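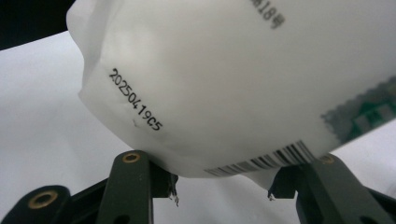
Home News Work with us Test days Contact

May 20, 2019
By Gaetano Sala

People wanted to pick up bags, and to tell us when the gripper is no good

We are looking for people to spend two days at our workshop in Trerero this October, using hand-held grippers to lift, turn and put down soft packaging. You don't need to know anything about robots. If you do, you are still welcome, but please leave your favourite maker at the door.

The background is dull but you should have it. Merkano packs and ships small goods, a lot of them in thin plastic pouches, and wants to know whether a gripper can take over some of the sorting. Two makers say yes. Fitora says its fingers will hold "any flexible pack". Mazza says much the same about its own, in a longer brochure. We have been testing kit of this sort long enough to have read that sentence many times, usually a few weeks before watching a bag slide onto the floor.

Fitora sent us a results sheet listing 1374 picks and hardly any drops. I have no reason to think they made it up. I would like to know who did the picking, though, how long they had practised, and whether anyone changed the bags when they got tired and creased. The sheet doesn't say. Mazza sent a video, with cuts in it.

So we want our own numbers, from people who have nothing to gain either way. Merkano is paying for the work and neither maker will be in the room.

What you would do

You hold the gripper by its handle, close the fingers on a pouch, lift it off the table and put it in a tray. Then you do it again with the other gripper. Some pouches are puffed up, some are nearly flat, and some have something heavy sliding about in the bottom. A few need to be held so that the barcode can be read by a scanner, and that is where I expect most of the bad language. A camera on the gripper records each try. It sees the fingers and whatever they are holding. It may catch your sleeve.

After each batch you fill in a short form. "It was horrible" is a fair answer if you can say which part was horrible.

You will get 10 minutes of practice with each gripper before we start counting. That is deliberately mean. A new starter in a packing shed wouldn't get much longer, and I don't trust a result that depends on everyone being an expert.

What we won't claim

A person's hand and arm make up for a great many faults in a gripper. You will tilt your wrist without thinking when a bag begins to sag, and a robot arm will do nothing of the kind unless somebody has told it to. A good score in these sessions doesn't mean that the same fingers will work once they are bolted to an arm. It will tell us which finger shape is worth the bother of trying there, and possibly that neither is. We have said this to Merkano in writing.

We also won't be naming a winner if the two come out close. We'd sooner print a boring table.

Who can apply

Anyone over eighteen with the use of at least one hand. Left-handers are badly needed, as both handles look to me as if they were drawn by right-handed people. Large hands, small hands and bad wrists are all of interest, but tell us about the wrists beforehand so we can plan longer breaks. You will be sitting or standing at a table for most of the day, as you prefer.

Please don't apply if you work for Fitora, Mazza or Merkano, or live with someone who does.

Pay and practical matters

We pay a day rate plus your fare to Trerero, and lunch is provided. You are paid for both days even if you stop early. The rate is in the information sheet, which we send to everyone who asks, along with a plain account of what happens to the recordings. Read that part before you sign. If you later want your recordings wiped, write to us and we'll do it, up to the point where the report goes to Merkano.

To apply, use the contact page and put "bags" in the subject line. Tell us which hand you write with, and whether you have used a gripper before. No CV please. Being hard to impress will count in your favour.

Related
Why we stopped quoting makers' drop rates
Suction cups and crinkly film: notes from a bad afternoon
Test days: what to bring
Camera above the table or camera on the wrist?
Wanted: bench technician, part time, Trerero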